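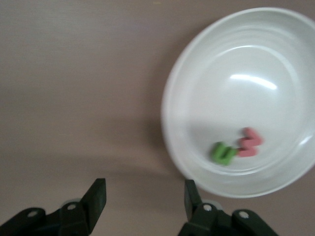 Refugio Meléndez wrote to ask me whether a robot's fingers ever get tired, and if they do, who fixes them? Great question, and I get to answer it because fixing them is my job!

Home Robots Ask Us Games

Fingers don't get tired, but they do get loose. Our robot is called Villalobos, and it spends its day picking up little foam letters. Every grab gives its two fingers a tiny shake. Do that 1638 times (that was our count for one week) and the screws start to wiggle.

So every Tuesday I give Villalobos a checkup. First I switch the robot off and hang my tag on the switch, so that it can't be turned back on while my hands are in there. A robot can't tell my thumb from a letter S!

Next come the screws. I try each one with a small screwdriver, and if it turns easily I snug it up. Not too hard, though - the fingers are plastic, and I cracked one last May by being too strong. Oops. The new one took five days to come.

Then I wipe the fingertips with a soft cloth. Dust makes them slippery, and a slippery finger drops things.

After that I check that the fingers match. They have to meet in the middle, just like when you clap. If one is crooked, the letter gets pushed sideways and the robot grabs air. I slide a strip of paper between the tips, close them gently by hand and tug. If the paper slips out too easily on one side, I line the fingers up again.

There's a camera near the fingers too, and I clean its lens last - a smudge on it is like peanut butter on your glasses.

Now everybody steps back, I take off my tag, and Villalobos gets five practice grabs. If it misses any, I start over with the screws. My record is 4 checkups in one afternoon, and I was very late for dinner.

Last updated: Tue 7 April
Contact Skostville Robot Room | Copyright Skostville | Back to top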